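Skirnley: Color and Gloss Readings from White Work Surfaces

Data card and README, version 2. Last edited Sunday, August 19, 2018. 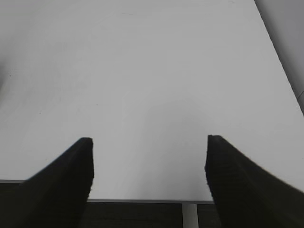 Figure 1. Matte off-white tabletop with gradual shading across the surface.

Summary

Skirnley is a table of 2205 readings taken from white and near-white work surfaces: desks, benches, kitchen counters, drafting tables and sample panels. Each reading gives a color value, a gloss value and a short record of the surface it came from. There are no image files in the release. The data was put together for people who compare finishes, check aging and yellowing, or need reference values when matching a replacement panel to an old one.

The work was done at Skistura by Amirhossein Soltani (measurement, instrument checks) and Dong-geon Yoo (tables, scripts, this file).

Files

readings.csv – one row per reading
surfaces.csv – one row per surface, joined to readings on surface_id
checks.csv – readings of the reference tile, in time order
CHANGES.txt – changes between versions
LICENSE.txt

All files are UTF-8 with Unix line endings. The separator is a comma and the decimal mark is a point. Missing values are left blank. Version 1 used -1 for missing gloss, which caused trouble in averages, so check any old scripts that filter on that value.

Columns in readings.csv

reading_id: integer, unique, never reused
surface_id: text, matches surfaces.csv
L, a, b: CIELAB values, D65 illuminant, 10 degree observer
gloss60: gloss units at 60 degrees
gloss85: gloss units at 85 degrees, filled only where gloss60 is below 10
position: center, edge or corner
cleaned: yes or no
operator: AS or DY
note: free text, mostly blank

Columns in surfaces.csv

surface_id: text
site: Cha, Rerik or bench
material: paint, melamine, high-pressure laminate, solid surface, powder coat, unknown
finish: matte, satin, gloss
age_band: new, under 5 years, 5 years or more, unknown
window: yes if the surface gets direct daylight for part of the day

The material column was filled in from purchase records where they existed. Where they didn't, the value is unknown, even when the person measuring was fairly sure. Please don't guess it back in from the gloss values. We tried, and painted MDF and matte melamine overlap too much.

How the readings were taken

Color was measured with a contact spectrophotometer, specular component included. The head was placed flat, held until the reading settled, then lifted and turned a quarter turn for a second reading. The value in the table is the mean of the 2 readings. If they differed by more than 0.3 in L, the spot was measured again from the start.

Gloss was measured right after color on the same spot. The 85 degree geometry has a long footprint, so corner positions on small panels have no gloss85 value.

Surfaces were wiped with a dry microfiber cloth first. Where cleaned is yes, a damp cloth with a drop of dish soap was used as well and the surface was left to dry. Some owners did not want soap on their desks. Those rows are marked no and tend to read lower in L.

The reference tile was read at the start and end of each session. See checks.csv.

Why contact readings

White surfaces are hard to judge by eye or from a photograph. A single sheet of one material will look brighter in one area and duller in another depending on where the light comes from, and soft shadows are easy to mistake for stains or wear. The instrument carries its own lamp and shuts out the room, so lighting drops out of the result. What it gives up is area: the aperture is small, and a reading says nothing about the material a few inches away. This is the purpose of the position column.

Sampling

The Cha site is an office building and supplied most of the desks. Rerik is a school workshop with older benches, many of them repainted. Bench rows are new sample panels measured in our own room. The first 1000 reading_id values are all from Cha, so do not take the head of the file as a random sample. Shuffle, or stratify on site.

Surfaces with visible pattern, grain or speckle were left out. So were surfaces with an L value under 80, which most people would call gray.

Known problems

– The spectrophotometer was recalibrated partway through the Rerik sessions. Readings before that point were corrected using checks.csv, and the raw values are not in this release.
– Owners reported age_band from memory in many cases.
– Optical brighteners in some paints raise the apparent blue reflectance. The instrument has no UV filter, so b values for those paints may not match readings from another device.
– Textured powder coat gives unstable gloss60 values. Treat anything with material = powder coat and finish = matte as indicative only.
– The note column mixes abbreviations. "scr" is scratch, "rep" is repaint, "jt" is joint. Others are explained in CHANGES.txt.

Suggested use

Differences between surfaces are best given as CIEDE2000. For yellowing, compare b within one material and one age_band, and drop rows where window is blank. Average by surface_id before fitting anything, otherwise large desks with many positions will dominate.

The set is too small and too local to support claims about a manufacturer, and no maker names are included.

Loading

Read readings.csv and surfaces.csv, then do a left join on surface_id. The joined table should have 2205 rows. If it has more, a spreadsheet program has probably changed some surface_id values to dates on save. Download a fresh copy and import that column as text.

Planned changes

A September update will add the raw Rerik values and a proper code list for the note column. Column names will stay as they are. Corrections should quote the reading_id and the version number, and can go to either maintainer.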